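Der Brunnen von Zastotow

Torben Rathjen glaubte nicht an das Wasser, und das sagte er auch. Er sagte es an einem Dienstag im Juni, im Linienbus, so laut, dass zwei Frauen in der Reihe vor ihm das Kauen einstellten.

"Einundzwanzig Euro für eine Flasche", sagte er. "Aus einem Loch im Boden."

"Aus einer Quelle", sagte Svenja Hinrichs.

"Ein Loch mit Prospekt."

Sie schwieg bis zur Haltestelle. Ihre Mutter hatte das Wasser getrunken und danach wieder schlafen können, 3 Wochen lang, das stand fest. Ob es das Wasser gewesen war, darüber stritten sie seit Ostern.

Am Brunnen saß ein Mann namens Hellwig auf einem Klappstuhl und kassierte. Er trug eine Weste mit vielen Taschen und hatte auf jede Frage dieselbe Antwort: Man müsse sich darauf einlassen.

"Und wenn ich mich nicht einlasse?", fragte Torben.

"Dann schmeckt es trotzdem."

Torben trank. Es schmeckte nach Eisen und ein wenig nach Keller. Er wartete, obwohl er sich das verboten hatte.

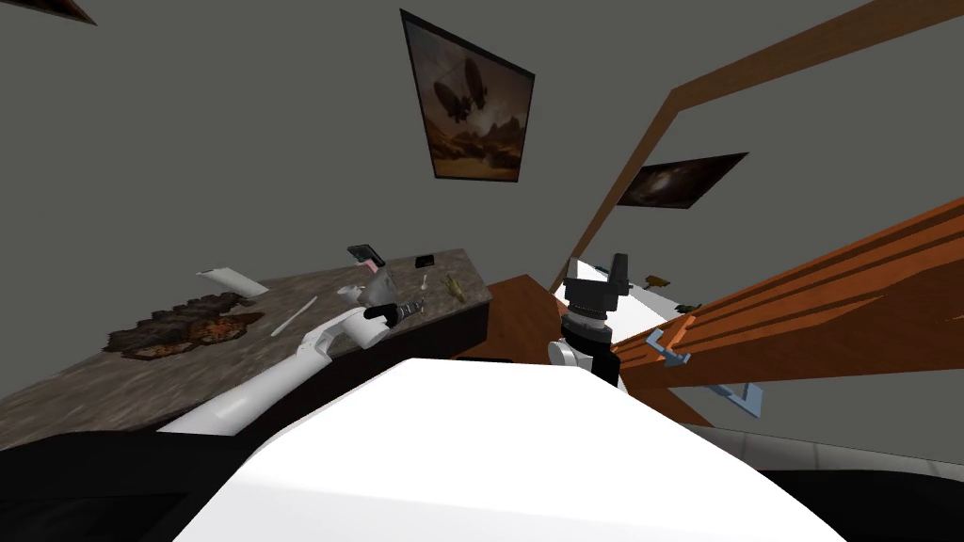 "Und?", fragte Svenja.

"Nass."

Auf der Rückfahrt hielt sie die Flasche auf dem Schoß, mit beiden Händen. Er rechnete ihr vor, was Hellwig an einem Vormittag verdiente -- bei zehn Kunden, vorsichtig geschätzt. Mitten in der Rechnung verlor er den Faden. Als er wieder aufwachte, stand der Bus im Depot, und Svenja sah ihn an.

"Das war die Hitze", sagte er.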